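Besgate Simulation Bench – Set-Up and Care Guide
Section 4: Bringing up the two-tray cell

Read Section 3 first. If you skipped it, the symptoms you are about to see are described there under "What happens if you skip this section."

This section covers the humanoid upper body working at the white table with the red and light blue trays, in simulation only. The physical cell at Flirkthorpe has its own binder, its own emergency stop and its own smell, and none of the offsets below should be copied into it. Sherif Soliman keeps the simulated cell in working order. Nesma Abou Zeid keeps the physical one. They sit at facing desks and do not share a config file, which is by design.

4.1 Before you start

You will need:

The Vinadetti scene package, unpacked into its own folder
The Hajji controller, installed and licensed
A machine with a graphics card from this decade
The password for the shared results drive, if you intend to save anything

Close any other copy of the simulator. Two copies will fight over the same port, and the one you wanted will lose.

Note: The scene package and the controller are versioned separately. The start-up log prints both numbers on its first line. If they don't match, stop and fetch the right pair. The cell will load with mismatched versions and look perfectly healthy until the first grasp, when the fingers close 2 centimeters from where the cylinder is and the robot proceeds with great confidence to deliver nothing.

4.2 Loading the room

1. Open the scene package and choose the two-tray layout. The room is a plain box with dark walls and a plank floor. It has no door, and several people have asked for one. The request is logged.

2. Wait for the floor to finish loading. The planks use a repeating texture and look a little soft at any setting. Turning up the render quality will not sharpen them, though it will warm your office.

3. Check that the table is level. Open the table's properties and read the tilt values. Both should be zero. If either one isn't, somebody has been dragging things with the mouse. Type the zeros back in by hand.

4. Seat the trays. Red goes on the left as the robot faces the table, light blue goes to the right of it, and the two should touch along one side. Use the snap command. Trays placed by eye tend to overlap by a hair, and the physics engine settles the argument by throwing one of them at the wall.

Caution: Do not rename the trays. The controller finds them by name. "Blue tray (new)" is a different tray as far as it is concerned, and it will wait for the old one until you come back from lunch.

4.3 Waking up the robot

5. Load the robot with both arms in the rest pose, elbows low and hands clear of the table. Starting it with a hand inside the tabletop is possible. Please don't.

6. Turn on the joint motors one arm at a time, left first. Each arm should give one small twitch and then hold still. A steady tremble means the damping has been reset to the factory value, which was evidently chosen by someone who had never held a cup of coffee. Load the damping file from the Vinadetti folder and turn the arm off and on again.

7. Run the finger check on each hand. Every finger should curl and straighten in turn. Watch the thumbs especially. The thumb linkage has a long reach and its limits are stored apart from those of the other fingers, so it is the part most likely to come back from an update with ideas of its own.

8. Save the state now. Call it "awake" or something equally dull. You will be coming back to it.

4.4 Setting the grasp

The left hand does the holding in this layout. The right hand stays up and open unless the task file tells it otherwise.

9. Place the cylinder upright with the cylinder tool. Keep it upright. On its side it rolls, and it will go on rolling across that plank floor until you close the program.

10. Step the left hand toward the cylinder in slow mode. The fingers should wrap around the lower body and leave the cap clear, since the tracking routine looks for the cap. A hand that covers it leaves the controller guessing, and it guesses badly.

11. Pause with the cylinder at the edge of the light blue tray and look at the whole arrangement from above and slightly behind the robot. Compare the left hand's grip and the height of the right hand with the view printed below. Small differences in the elbows are fine. A right hand lying flat on the table is not, and means the task file has loaded without its second half.
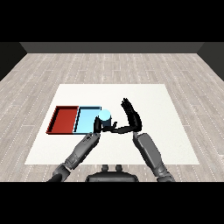 12. Check the clearance between the hands. The right thumb can come very close to the base of the cylinder when the arms are both in toward the middle. Turn on contact display and step forward slowly. If a contact marker lights up between the right thumb and the cylinder, move the right wrist outward in small steps until it goes dark.

13. Release slow mode and run one full cycle. Keep a finger over the pause key. You cannot damage anything in here, but a dropped cylinder can wedge itself between the two tray walls, and digging it out takes longer than running step 9 again.

Caution: Never widen the contact tolerance to make the warnings stop. They will stop. So will any resemblance between your results and the physical cell, and Nesma will find out – she reads the tolerance line before she reads anything else.

4.5 Looking after the cell

The simulated cell needs no grease, which leads people to believe it needs nothing. Do the following at the start of each working week:

Reload the scene from the package instead of from your last save. Saved scenes pick up tiny errors in position, and after enough saves the trays will have wandered.

Empty the contact log. It is capped at 392 entries, after which new contacts are thrown away in silence. An empty-looking second half of a run is usually a full log.

Run the finger check from step 7 again, even if the hands looked fine on Friday.

Compare the joint limits with the printed sheet in the back of this guide. If yours differ, yours are wrong. If the sheet has gone missing, ask Sherif, who prints them in bulk.

4.6 Common faults

Error 81 at start-up. The controller can't find a tray. See the caution about renaming. It is always the renaming.

The hand closes but the cylinder stays put. Either the versions don't match (4.1) or friction on the fingertips has been set to zero. Fingertip friction goes back to zero whenever the hand model is swapped out, and the release notes do not mention it.

The cylinder shoots upward when gripped. Finger force is too high for the cylinder's mass. Lower the force. Do not raise the mass, however tempting, or you will be training the arm to lift an anvil.

The right hand drifts during a long run. The hold command has timed out. Set the hold to "continuous" in the task file. The default is a leftover from an older demo in which the robot waved.

The trays look right but the robot places things in the wrong one. Left and right have been swapped in the controller, generally by somebody looking at the robot from the front. All directions in this guide are the robot's own. Stand behind it, so to speak, and try again.

Everything freezes at the same point in every run. Send the log and the saved "awake" state to Sherif. Do not send a phone picture of your monitor.

Go on to Section 5 for task files and recording. Steps 9 through 12 must be repeated whenever the cylinder model is changed, including when it has "only been made a little bit taller."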